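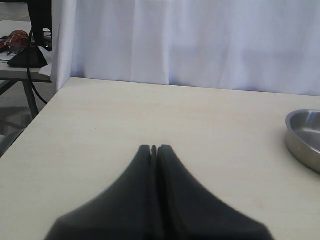

Irén Lakatos wrote to the newsletter in December to ask whether the work tables in the shared kitchen might be left clear at the end of each session, with only what is needed for the next group set out. She had arrived on three occasions to find the surface covered with other people's trays and jars, and had spent the first part of her booking moving them. She added that a table and a mixing bowl were all she required to begin, and that she would gladly find everything else herself.

Her letter was passed to the kitchen office at Tunance House, and the arrangements set out in this item are the result. They apply to every group using the ground-floor kitchen and come into force with the next round of bookings. Groups using the small servery upstairs are not affected and should carry on as they do now.

**Tables**

The pale-topped tables are for preparing food and for nothing else. Coats, bags, account books and deliveries should be placed on the shelf by the door or on the trolley. At the end of a session each table is to be cleared, wiped with a damp cloth and dried. Members are asked not to use scouring powder or the rough side of a sponge, as the marks left by these cannot be removed afterwards. Hot pans must stand on a trivet. Trivets are kept in the second drawer, and two more have been ordered.

Dough may be worked directly on the table top once it has been washed, but anyone cutting must use a board. Boards are stored upright in the rack and should be returned to it dry. A board which has split or warped should be handed in at the office so that it can be replaced.

**Bowls**

Several groups have asked which bowls they may use. The steel bowls belong to the kitchen and are open to all. The shallow round ones are intended for washing salad, rubbing in and holding peelings, and the deep ones for batter and for bread. They may be washed in the machine or by hand, and should be dried with a cloth before being stacked. Bowls put away damp tend to stick together, and one pair had to be parted last winter with a good deal of effort.

Glass and pottery bowls on the upper shelf belong to particular groups and are labelled underneath. These are not to be borrowed without the agreement of the group concerned. The Tatamine supper club has kindly said that its two large serving dishes may be used by others, provided that a note is left in the kitchen book.

One bowl may be left out on a table for the next group if the booking sheet asks for it. Everything else goes back to the cupboard.

**Cupboards and labels**

The cupboards were sorted during the December closure. Baking tins are now to the left of the oven, with saucepans beneath them, and the steel bowls have moved to the low cupboard next to the sink, where they can be reached without the step. Ebise Assefa has prepared new labels for the doors in larger print. Any group which finds that its own belongings have been moved should look first in the tall cupboard marked Renaud Room, where all unlabelled items were placed.

Items in that cupboard will be kept until the end of the quarter. They include a number of lids without pans, a jelly mould, a set of Kollard scales without its tray and a quantity of cake rings. Owners may collect them from the office during opening hours. Whatever remains will be offered to the other groups and then given away.

**Booking sheets**

A line has been added to the booking sheet for equipment to be left ready. It should be filled in when the booking is made, as requests written in on the day may not be seen by the group before. The sheet also has a space for reporting breakages. Members are reminded that there is no charge for an accidental breakage which is reported – the kitchen simply needs to know, so that the next group is not left short.

The fund for kitchen equipment stands at £311. It will be spent first on replacement boards and on tea towels, of which there are never enough by the end of the week. Clean tea towels in good condition will be gratefully received and may be left in the basket outside the office. Sixteen have been given so far.

Comments on the new arrangements should be made in writing to the kitchen office, or entered in the kitchen book. Letters for the next issue may be handed in at the front desk. The office has written separately to Irén Lakatos to confirm that her Thursday booking has been renewed, and that the table nearest the window will be left clear for her with a bowl set out.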